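Rev. 05/03/2018, I. Lubis, Canholm bench cell

## 4. Switching the bench over to auto

Who this is for: anyone who used to do the pick-and-place by hand. You now set up, watch and clear. The arm does the lifting. Job code on your timesheet is 3566, not the old packing code.

1. Key to HOLD. Wait for the amber light.
2. Load the Prustach job in the practice view first. Always. Even if you ran it yesterday.
3. Run 2 dry cycles at slow speed.
4. Check the parts list agains what's on screen.

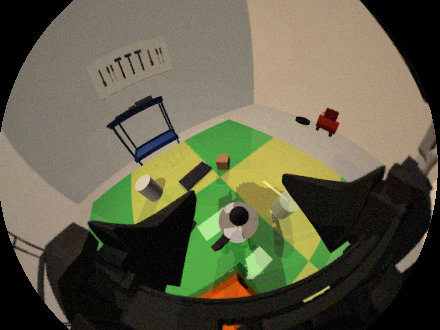
Practice view is for the operator, so take your time with it. Old hands at Clurville skipped it and lost half a shift re-teaching grips. Look at what sits between the fingers before you hit GO: round metal pot with the black knob, see-through cup right next to it. Tight. If the next pick is the cup, widen the approach and drop speed. Small stuff like the wooden cube can stay on default.

5. Sign the sheet, key to AUTO, step behind the line.

**Caution:** no reaching in to straighten a part. HOLD first, every time.

**Note:** grip pads get swapped at 1000 cycles. Whoever is on shift does it, no need to wait for maintenence. Spares in the Calimlim drawer.

Breaks stay the same. Put the cell in HOLD before you go.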